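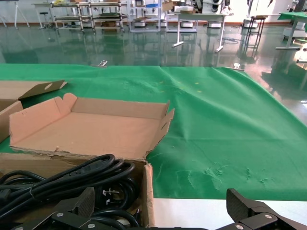 The Grellora heavy cotton cloth began as a tablecloth, and a fair few of our customers still buy it as one, but over the years it has found its way into sheds, spare rooms, potting corners and church halls, and we have stopped trying to guess where it will end up next. It is a good, honest length of cotton that you throw over whatever surface you have and then get on with things. The bright green is the colour we sell most of, and it does look cheerful spread over a workbench, even with a ripped cardboard tray sitting on it. It also comes in brick, navy and a soft oatmeal that we are very fond of ourselves, though it does show up tea.

We have the cotton woven for us in Pliltavberg, by a small mill that used to make nothing but awning cloth, and you can tell when you pick it up. It has a bit of weight to it. It hangs down nicely at the sides without needing clips, and it stays where you put it when somebody opens the back door in February and the wind comes through. The edges are turned over twice and stitched, and the corners are mitred, so there is no lumpy bit to catch your sleeve on.

Sizes

Small – fits a card table or a child's desk
Medium – fits most kitchen tables and narrow benches
Large – fits a trestle table with a generous drop on both sides
By the metre – cut from the roll, edges left raw unless you ask us to hem them

If you are between sizes we would always say go up. A cloth that hangs too low can be folded under at one end, and you will be glad of the extra when you move house and the next table is bigger. Do measure the table first, though, as we get quite a lot of cloths back from people who were sure they knew!

Washing and care

Please wash it once before you use it, on its own, at 30 degrees. The green and the navy both let go of a little dye the first time and it would be a pity about your pillowcases. After that it can go in with anything of a similar colour. The cotton is 100 per cent, with nothing added to stiffen it, so it will shrink slightly in that first wash and we cut every piece a little long to allow for it. Line drying is best. Iron it while it is still damp if you like a smart finish, or don't iron it at all, as most of us here don't.

It is not waterproof. A small spill will sit for a moment if you are quick with a sponge, but paint, glue and beetroot are there for good. For messy jobs have a look at the Zudidard wipe-down cover, which goes over the top of this one and comes in the same three sizes. And if you would like something prettier for Sunday lunch, the Ayala range has a scalloped edge and matching napkins in packs of 5.

Delivery and returns

We post within two working days, folded and wrapped in paper. Unwashed cloths can come back to us for a refund or a swap. Lengths cut by the metre can't be returned, I'm afraid, but we will happily send you a colour sample before you order – just drop us a line with your address.

Prices on this page last checked August 1, 2021.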